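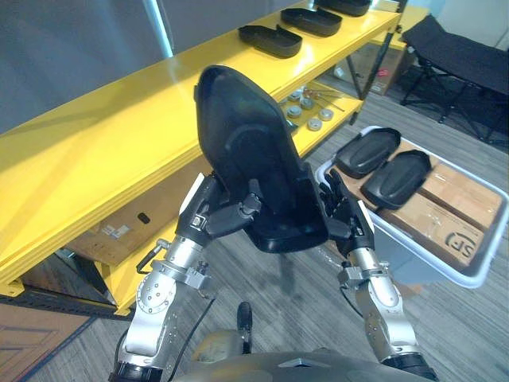
Lumham Home Catalog | Page 200

The Podent Throw Blanket

We've been making the Podent for long enough now that customers write to us about their second and third ones, and we love that! It's a soft, generous throw with a brushed face and a flatter back, so it stays put on a couch without sliding off every time you reach for your coffee. The big size covers 3 grown-ups on a movie night (cozy ones, anyway), and the smaller size is lovely for a reading chair.

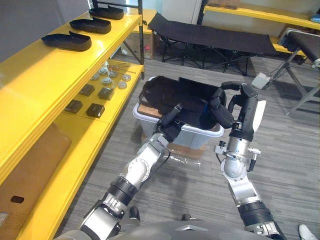 Words by the Lumham catalog desk

We weave it at our Prata mill from a cotton and wool mix, and it comes in 4 colors – oat, moss, brick and a deep blue we call Asto. Wash it cool and dry it flat if you have the room. A little fluff in the first few washes is normal, so please don't worry, and do keep it away from your good black pants until then.
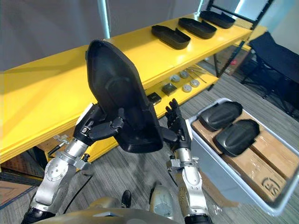
Black molded tray, held upright

Orders placed before noon go out the same afternoon, and gift wrap is free all through November. If you'd like to feel the fabric first, ask us for a swatch card

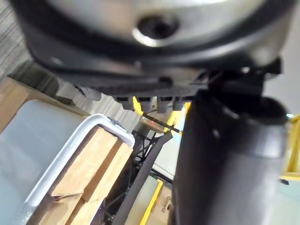 and we'll gladly mail one out with all the colors on it, along with a small care booklet. Returns are fine for 3 months, washed or not.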